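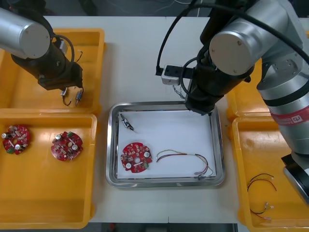 Mekdes Belay wrote in to ask whether the Kasine sorting kit can be set up by one person in an evening, or if she needs to book the Istside installer. One person can do it. I did, and I'm no engineer! I started at 4 pm and was eating a late dinner by nine, and a good chunk of that was me hunting for a hex key.

First, get the bins down before you touch any software. Two yellow bins go on each side of the steel tray, and they need to sit where each arm can reach without stretching. Put paper in the tray. The kit booklet skips this, but the parts show up better on white and the shiny metal stops confusing the cameras (ask me how long that took to figure out).

Next, give every bin a job in the Iline app. Mine go like this: solenoids and other small bits up top on the left, round red boards under them, wiring on the right. Tap the bin, type a name, save. Do all four before you hit Teach or it makes you start over. 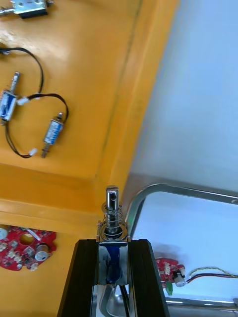
Page last changed: October

Now the grip. Solenoids are the fussy ones. You want the fingers on the metal body with the plunger pointing up and out of the way, so don't let it grab the spring. Set the grip force to 30 and leave it there for a while. I tried 24 to be gentle and kept hearing that sad little clunk. Boards can use the same setting, but pick them up by the rim.

Wires are a pain, I won't lie. Aim for the bundled part of a harness and slow the arm way down, then lift straight up before you swing over to the bin. Loose ends will hang and drag. Shinji Sakamoto swears by the slow lift preset, and after a week with it I've come around.

Run a short batch, watch it the whole way through, then save your profile. The free plan keeps 260 picks in the log; the paid one keeps 3,000, and I'd stick with free until you fill it up.

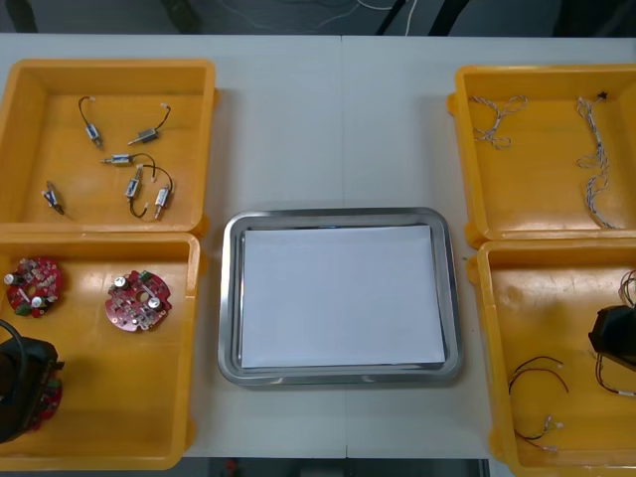 Boards and small parts on the left, wiring on the right.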